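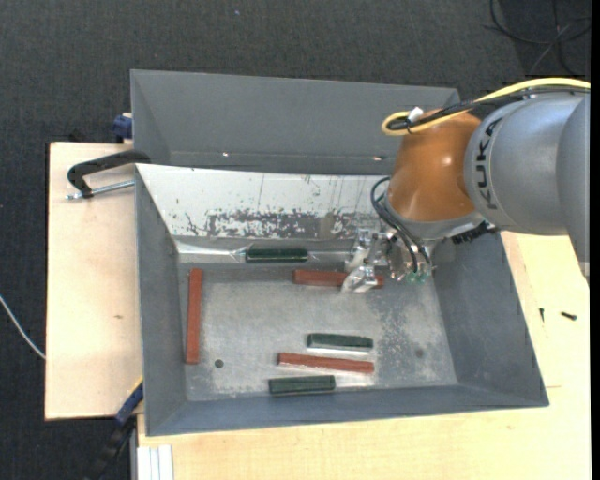 The arm at the bin, reds and greens still to go.

I used to be the arm, you know. Twenty years at Asstead, hands in that same gray bin, pulling bars and setting them on the belt, 800 on a good shift. My wrists still wake me up at night to talk about it.

Then Grarkola bought the arm and I got a stool.

So now I sit. The arm goes down, thinks (it really does look like thinking, I swear), picks a bar and swings off with it. When it gets stuck a light comes on and I get up and nudge something with a stick. Yesterday the light came on 38 times before lunch, and I was so happy I bought the whole break room donuts!

The thing is, there used to be four of us around that bin. We sang. Badly, mostly, and always the same song, and the greens went left and the reds went right and somebody's marriage got discussed in between. Two of them went over to Umero to drive forklifts. The other one turned 61 in July and said that was plenty — she grows tomatoes now and sends me pictures of every single one.

Last night around ten the floor was quiet and the arm was going down for a red one, slow and careful, the way I did my first week. And I started humming. I got as far as the second verse before the light came on, so I picked up my stick and went over to see what it wanted.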